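Room gallery: the Pletberg office refit

The Pletberg people say their refit of the Avthorpe rooms makes them "calmer to work in." I've heard that about every white room I have ever been sent to look at. The brochure runs to 17 pages and says very little about where anyone puts a coat. I went in November, at eight in the morning, before the sales talk started.

Back room. White walls, a long fluorescent fixture and a smaller ceiling light glowing under the soffit. The coat question may have got its answer: something gray on the back of an office chair.

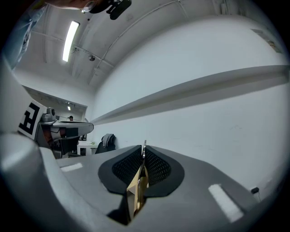

Sirkka Miettinen thinks I'm being unfair about the white. Her old room at Manninen was dark green, she says, and by three in the afternoon she had a headache from squinting at paper, so she would take plain walls and a bright tube any day.

Maybe so. A white table shows every coffee ring, though, and I'd like to see this one after 13 months of daily use. Pletberg offers a repaint after nine years. I'd ask for that in writing, along with the price of a coat hook.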